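Clothes on the bed: system or surrender?
Board: Laundry & Linens

wouter_stevens
My bedroom has one big window, one bed and no chair. Everyone else I know has The Chair. I have the bed, so the clothes live there by day and I live there by night, and custody changes hands at 11. The light in there is great in the morning, which does the clothes no favors.

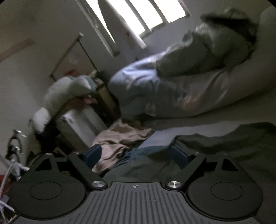
Re: Clothes on the bed: system or surrender?

neusa_b
Surrender. Buy a hook. Mine cost 4 dollars and has held the same cardigan since April.

wouter_stevens
A hook holds one thing. I own several things. My current method is to roll the bedding up along one side and use whatever mattress is left as a sorting table. Beige goes at the far end, teal lands on top of it or under it depending on my mood, and the big grey-green one gets the middle because it won't fit anywhere else.

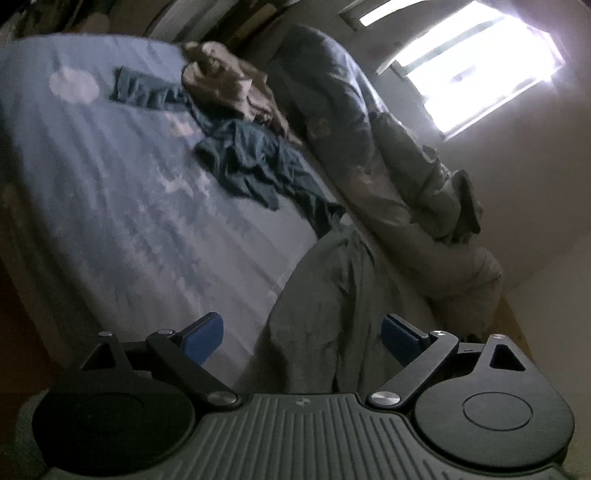 Kwofie_T
Rolling the bedding is the part I'd argue with. You're making a bolster you then have to unmake at bedtime, when you're tired and least fit for it. Fold it down to the foot and you get the full width.

neusa_b
Or make the bed and fold on top of it, like in the movies.

Wumpini A.
Disagree with Kwofie. At the foot it slides off. I rolled mine for years in a studio of 400 square feet and it never went anywhere, and neither did I.

wouter_stevens
Thank you, Wumpini. I tried the foot. It slid.

I also tried an Arnier folding board, which now lives under the bed with the other things I was going to use. The real trouble is shirts. Pants lie there and take it, but a shirt opens up and puts a sleeve out toward the middle like it's paying rent. And the print underneath says "Simple Life," which I read every evening while hunting for a matching sock. 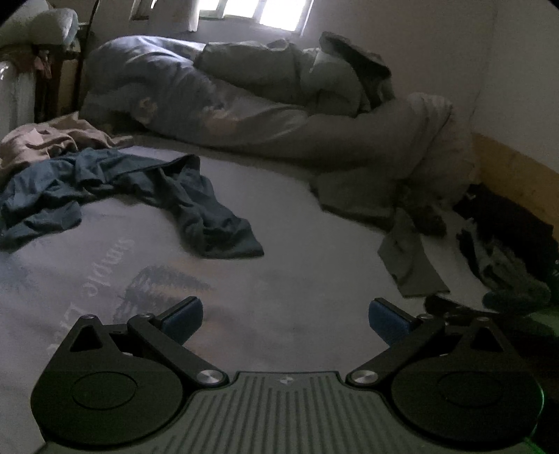
So the current rule is shirts first, before I have time to resent them, then anything beige, then whatever's left goes in the drawer in a ball - and yes, Neusa, I can hear you from here.

neusa_b
I said nothing. I was typing "hook."

Kwofie_T
Does the drawer close?

wouter_stevens
Most of it.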